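Open afternoon at the Tusis workshop

Tusis opened its workshop to visitors in December, from 1 pm until the last group left at 5. The company builds and programs small robot arms for packing sheds, laundries and parts stores, and it holds an open afternoon once a year so that customers, neighbours and students can see the work being done. This year 170 people signed in at the front desk. Groups of 20 were taken through the building, with time at the end to go back to whichever bench they liked best.

The tour started in the front room, where each group got a short safety talk and a pair of glasses. Visitors were asked to stay behind the floor line whenever an arm was powered up, and to keep bags and prams in the hallway.

The first stop was the test benches. Tusis marks out its work surfaces with tape so that staff can put an item down in a known area, run a job, and put the next item down in the same area. It is a cheap way of doing things and it is easy to change. When a job needs bigger areas, the tape comes up and goes down again in a new layout. One visitor who runs a joinery shop said he does much the same on his assembly table.

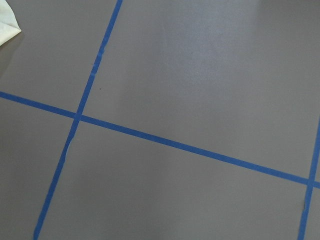

Most of the questions at this stop were about how long it takes to teach an arm a new task. The answer from the bench staff was that it depends on the item. A rigid box can be sorted out in a morning. Cloth takes far longer, as it never lands the same way twice, and the folding job the team is working on now has been through 400 trial runs. The plan is to reach 1,000 before it is shown to the customer.

From there the groups moved to the Privby room. Privby is the software Tusis uses to record each run and play it back later. Staff put a failed pick up on the wall screen and stepped through it slowly, then changed one setting and ran the job again. Several of the high school students stayed here for the rest of the afternoon and had to be called back for the bus.

Amrani, which supplies the motors and cabling, had a table by the roller door with joints taken apart for people to handle. The staff there were happy to explain gear wear to anyone who asked, and the older visitors in particular had plenty to say about it.

Hosteo looked after the food in the yard. There were sausages, a vegetable curry and a large urn of tea. The sausages ran out at 3.30 and the curry lasted a bit longer. Next year the barbecue will be moved to the shaded side of the building.

Parking was tight again. Anyone coming to the next open afternoon should use the gravel lot behind the workshop and walk in through the side gate. Bookings for school groups can be made through the front office, and larger schools will be split over two sessions.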